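From: Tsz-kin Peng
To: Homwood Allotments and Gardens list
Date: October 8, 2018
Subject: Re: Leaf mould, and what to do with all these leaves

Dear all,

Thank you for the kind messages after my last one, and I'm sorry to have been slow in answering. We have had my mother-in-law staying, and she is a great one for going out, so the computer has hardly been switched on.

Moira wrote:

> I have filled 4 bags with leaves from the lane and I'm now wondering
> what on earth I've let myself in for. My neighbour says they will
> take two years and that I should have put them on the compost heap
> like a normal person. Is he right? And does it matter that most of
> them are sycamore? I did ask at the garden centre, but the young man
> only wanted to sell me a tub of something to sprinkle on.

Moira, your neighbour is partly right about the time, but I do think he is wrong about the heap. Leaves rot down quite differently from kitchen peelings and grass. It is mostly fungus that does the work, slowly and in the cool, and a great wodge of leaves in an ordinary heap tends to go into flat, slimy layers like wet newspaper. A few handfuls among the other stuff are very welcome, of course. I put in a bucketful now and again when the heap is looking too green and sloppy.

Sycamore is fine. It is a bit on the tough side, and the stalks hang about for ages, but run the mower over them first and you will save yourself a good many months. Oak and beech are lovely. Horse chestnut I would chop as well. The ones I keep apart are the evergreens, holly and laurel and so on, which seem to last until the crack of doom. Pine needles go in a bag of their own and come out three years later for the blueberries.

As for the tub of something, save your money. What the leaves want is to be damp. If you bagged them on a dry day, open each one up, give it half a can of water, tie it loosely and stab it with a fork a dozen times or so. Then put it behind the shed and forget it – that is the part I find easiest.
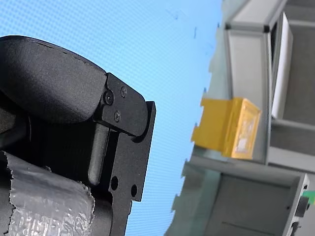 Yusuf asked me to pass on that he has given up bags altogether and gone back to a wire cage, because he found the bags split in the second winter and he was picking shreds of black plastic out of his carrot bed until June. I have some sympathy. My own cage is four stakes and a length of chicken wire, and it has been standing on plot Soler since before the path was moved, leaning a little more every year. The trouble with a cage is that the outside dries out, so I lay a bit of old carpet over the top in the summer and pour the washing-up water through it when I remember.

If you have the room, two cages are better than one. You fill the first this November and leave it alone, and fill the other next year, and by the time you want the first one again it will be ready to empty. It sinks astonishingly. I fill mine until I can hardly see over it, and by Easter it is down below my knees.

Now, what to do with it. After one year it is rough and brown and makes a very good mulch. I put it round the raspberries and over the bare beds, nice and thick, and the worms take a good deal of it down by spring. After two years it is dark and crumbly and smells of woods, and then I am very mean with it and keep it for seed sowing. I rub it through an old sieve and mix it half and half with sharp sand. There is not much feeding in it, so the seedlings do need moving on fairly promptly. My lettuces sulked terribly the year I left them too long.

One small plea while I am on the subject. Please don't collect from under the hedge at the Uleo end. There are hedgehogs in there most winters and they need those leaves far more than we do. The lane and the churchyard path have plenty for everyone, and the churchwarden is only too pleased to see it go. I would leave the main road alone too, with all the muck that comes off the tyres.

I have a spare sieve and a roll of chicken wire, enough for one decent cage, if anybody would like them. They are in the lean-to on my plot, and you needn't ring first, just take them. Moira, you get first refusal, having started all this!

And would whoever borrowed my long-handled rake please put it back by the water butt? The green one, with tape on the handle. I am not cross, I would just like to get the paths done before the rain comes.

With all good wishes,
Tsz-kin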